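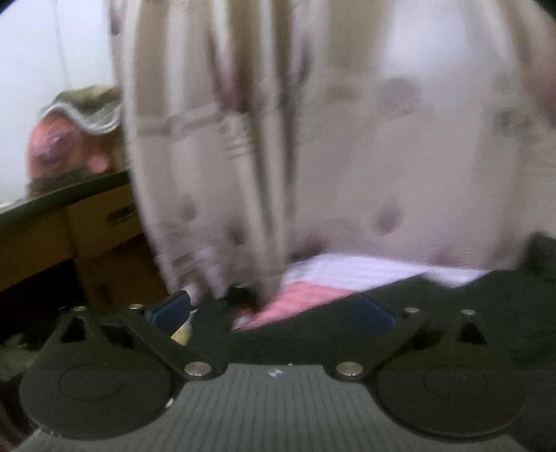 Laundry, tea, and the great closet clearout

22nd April

Quick one tonight, I have to be up early.

So we are moving in July. Smaller place, over in Ollidstead, and the bedroom has one closet. One! For two adults who between us have never thrown out a sweater. So I started on the clothes and bedding now. Thought it would take an evening. Ha.

Day one was all the stuff from under the bed. Curtains from the old apartment (wrong length for every window since). Three sleeping bags. A tablecloth my aunt brought back from somewhere, still with the tag on. Kept the tablecloth. Dont ask me why, we don't have a table that big.

Then sheets. My rule now is two sets per bed and everything else goes. Olesia Ostapchuk from my old job told me the animal shelter in Dredside takes towels and sheets, even ratty ones, so I drove two bags over there. They wanted no pillows. I had brought pillows. Pillows came home again.

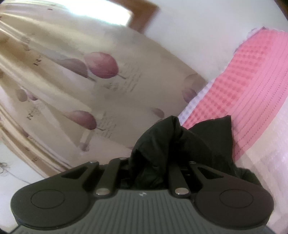
Leaf print, pink, black. 

Next up, selling. I put the winter coats online, 60 dollars for the long one, which I thought was fair as it cost me 367 new and I wore it maybe two winters. First offer was 12. Second offer was a guy asking if I'd swap it for a fish tank. Coat is still in the hall. If it's not gone by the end of the month it goes to the thrift store on Bilgin and I will stop thinking about it.

Things I am keeping no matter what anybody says: the green robe, my college sweatshirt, the quilt with the burnt corner. Moving on.

Still to do: shoes, the linen shelf, that awful drawer of single socks. Also need boxes. The liquor store said come by before ten and take whatever's out back, so thats tomorrow morning sorted.

If anyone knows a place that takes old pillows let me know in the comments, I've got six of them riding around in the trunk.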